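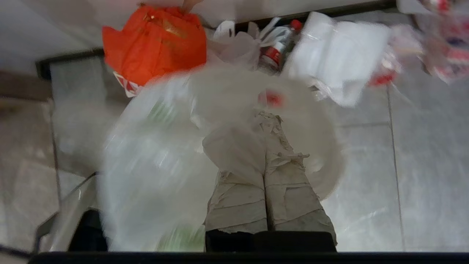 What a second arm would cost us

July, by the author of the Clerncombe bench notes
4 min read

The first arm was paid for out of a grant that ended in spring, so anything we add now comes out of the general budget. I spent most of the month working out what that means and I'm putting the numbers here so I stop keeping them on three different scraps of paper.

Our work at Clerncombe is bags. Picking them up, moving them, putting them in a bin. Plastic bags are harder on equipment than I planned for. In the first budget I had a line for gripper fingers, one spare pair for the year. We are now on pair 8. The fingers themselves hold up fine. The tape on them is what goes - it creases, it peels at the tip, little flaps lift, and then a flap catches a handle and you lose the afternoon. I had tape down under office supplies. It has its own line now.

I got two quotes for the second arm. Plorkov wants a 12 month service contract with every arm and won't sell without it. Fasari sells the arm bare, and you buy the base, the cable set and the wrist camera mount separately. Fasari looked cheaper until I added those up, and then the two came out close enough that I stopped comparing price.

Lead time matters more. Plorkov says 16 weeks. Fasari says 19, but the cable set ships first, so we could get the bench wired while we wait. I would still take the 16. The bench wiring took us two days last time and I don't expect it to take longer now.

Things I left out of the first budget and have put in this one:

Tape, as above.
Spare fingers, 12 pairs.
A second bin. Sharing one between two arms means one arm waits.
Freight. Khokhar moved the first one for us and the bill was more than the camera.
Time to clear floor space, which costs hours if not money.

I did not budget for bags. We save them up from shopping and people bring in more than we can use. Thin white ones with loop handles are the most common and also the worst to pick, because they billow when they're lifted. The heavier colored ones behave better.

One open question is the service contract. We called for service once on the first arm, and it was a loose connector that we could have found ourselves. But a second arm doubles the chances of something real, and I don't have anyone on staff who can open up a joint. I've asked Plorkov if one contract can cover both arms. They said they would check. If the answer is yes I'll sign. If not, I'll go back to Fasari and ask what they charge for a single repair visit, which was missing from their quote.

The order has to go in before the end of August to land in this budget year.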